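Workshop Tips: Getting a Computer Tower Ready for the Arm

Plinby Robotics Club, bench notes. Updated 22 Apr 2025.

Most of our lost time at the February meet came from the tower and very little of it from code. Set up the bench properly before you power the arm.

Unplug the tower and hold the power button in for a few seconds. Take the side panel off and store it under the bench. Lay the case on its side, open face up, and push it against the stops so it sits in the same place every run.

Put the fixture plate next to the case before you teach any points. If the plate moves afterward, teach them again. Caradog Penry lost 22 minutes to a plate that had slid a little. 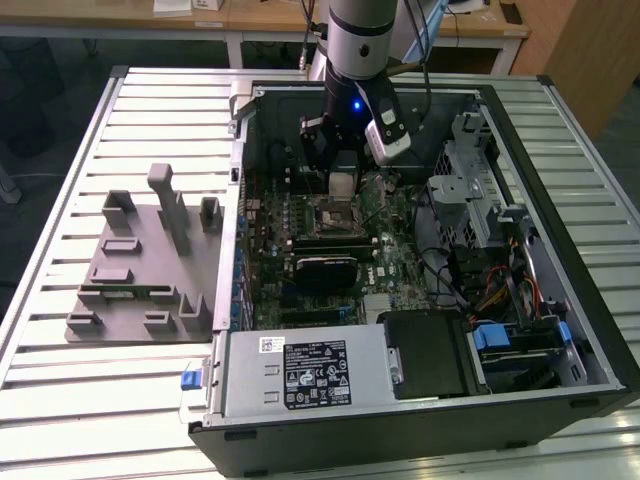
Gripper over the CPU socket, fixture plate on the left.

Bring the arm down from above at slow speed and stop over the socket. Check the clearance to the drive cage by eye from two sides. Do not touch the socket pins with fingers or gripper.

Tuck loose power cables down with a strip of masking tape. Zip ties work too, but the tails catch.

Keep case screws in a jar with a lid. Egg cartons tip over.

Wipe the gripper fingers with a dry cloth between runs. Blow dust out of the case outdoors, never at the bench.

Save your points under the team number. Team 71 goes first next time, then Gough.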